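Two arms, one policy, far fewer demos

Great news from the Skerholm lab this August! Pushpa Mishra and Mererid Maddocks have posted results for Rewi, their new way of teaching a pair of small robot arms to work together, and the numbers are a treat. On the cup tasks the arms got it right in 94 percent of test runs, after only two hours of human demonstrations.

The trick is in how the demos get used. Rewi first learns each arm's moves alone, then spends a second stage learning just the timing between them (who goes first, who waits, when to let go). Mishra says the waiting was the hard part, and that early versions had both arms lunging for the same spot. Maddocks wrote the timing stage over one long spring and is already trying it on folding cloth, which we can't wait to see.

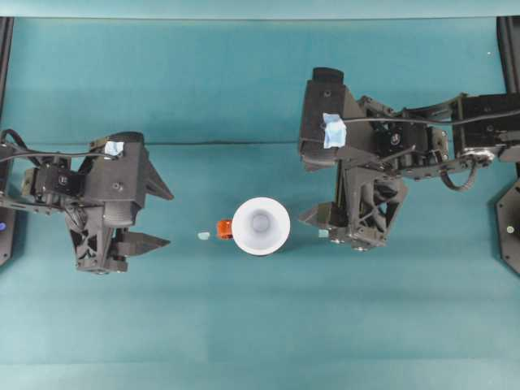
Does Rewi need a separate model for each arm?

Each arm gets its own small model in the first stage, and the second stage joins them into a single policy that runs both.

Code and training logs are up on the Bremthorpe project page, with the cloth results to follow.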